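Print this message | E-mail this message

Subject: Re: Deposit itemization, the Nikden unit
From: Tahmineh Babaei
Date: April 4, 2018

On the small landlords list, Chraibi wrote:

> Tenants moved out of my two-bedroom on Nikden Court at the end
> of February. Deposit was $3,000. I kept $200 for the carpet in
> the hall and mailed the rest back. Now they say they want the
> whole thing because I never gave them a list. I gave them a
> check! Isn't the check the list? Also they want to know how old
> the carpet was and I bought the place with it in there.

No, the check isn't the list. I wish it were. I have written many checks and very few lists, and my life would be in much better order if the one counted as the other.

What you owe them is a piece of paper that says what you kept, what it was for, and what it cost you. Most states want it within a set number of days after move-out, and the number differs enough that I won't guess at yours. Mine is 14. Look yours up tonight, before you write back to anybody, and look it up on the state's own page. Your brother-in-law is not a source. (I know you have one. Everybody on this list has one.)

If you are still inside the window, send the list now and be pleasant about it. If you are outside it, in a lot of places you have lost the right to keep anything, carpet or no carpet, and some judges will add a penalty on top. I would send the $200 back with a short, polite note and go have dinner. You can win an argument over $200 and still spend a morning on a courthouse bench to do it, next to a man eating sunflower seeds.

As for the carpet, the age matters more than the stain. Carpet wears out whether people spill on it or not, and a landlord who charges full replacement for carpet that was due to go anyway is asking the old tenants to buy a present for the new ones. Check your closing papers. When I bought the duplex on Destetti Street the seller's disclosure had the flooring date on it, in handwriting I can only call hopeful, but it was a date.
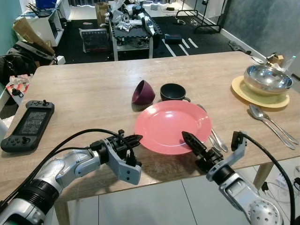 I learned all this the expensive way. My first tenants out on Hultano Avenue left a burn on the kitchen counter in the exact shape of an iron. Who irons in a kitchen? I replaced the whole run of counter, put in new faucets while I was at it, and sent them a bill for $3,528 with the words "kitchen damage" on it and nothing else. They took it to small claims. The judge asked me how an iron had burned the faucets. I had prepared several answers that morning and that wasn't one of the questions.

So now I do it the dull way. Before anybody moves in, I walk through with them and we both sign a sheet, room by room, with the old scratches written down. "Hall carpet, worn at bathroom door" is plenty. At move-out we walk through again with the same sheet. Anything I charge for gets its own line and a receipt stapled behind it, and if I do the work myself I write down the hours and a rate I could say out loud to a stranger. Then it goes out by certified mail and I keep the green card in a coffee can.

Do photos help? Yes, if you can say which unit they're from. I have an entire folder of baseboards that could be anyone's.

One more thing. Get the forwarding address in writing at move-out. If they won't give you one, mail the list to the old address – your own building – and keep the envelope when it comes back to you, unopened. I felt like a fool the first time I did this. I still have the envelope.

Let us know what the window is in your state. And if you do call them, call before the letter arrives.

Tahmineh

Print this message | E-mail this message

Reader comments

duplexdan: The signed sheet saved me last year. Tenant swore the closet door was missing when he moved in. His own initials were next to "closet door, good."

M. in unit 4: Tenant here, lurking. Please also tell people to put the deposit in a separate account if their state requires it. My last landlord put mine in a boat.

Chraibi: Window closed last week. Sending the $200. My brother-in-law disagrees.

Related messages

Certified mail or regular with proof of mailing?
Painting between tenants, who pays
Pet deposit vs. pet rent
Re: Re: Re: The boat
Sample move-in sheet (plain text)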